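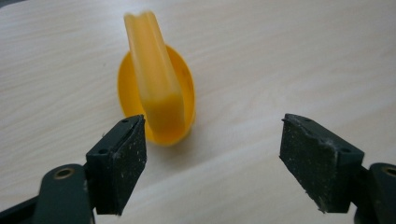

24 October 2025

Finally had a go at the kitchen table today! It had been buried since we got back from Arnoscombe, and I'd got so used to eating with my plate on my knees that I'd stopped noticing. Two hours, a lot of tea, and one very long phone call with Mieke, who wanted to hear all about the new curtains (I haven't hung them, I changed the subject).

I've kept the yellow cup, of course. Fenna thinks I should let it go, but it's such a cheerful colour and I like having something bright about in the mornings – the rest of the kitchen is all beige and good intentions. The post has gone in the drawer, the seed packets are in the shed until January, and I found the Bromville parking fine down the back of the radiator. Paid it, grumbling.

Ans is coming for soup tomorrow with 12 jam jars she wants rid of, so heaven knows where those will live. Must ring Kidus about the tap as well, it's started that ticking noise again. Leeks, bread, washing-up liquid – and stamps, if the shop has any. Bed now, my back is killing me.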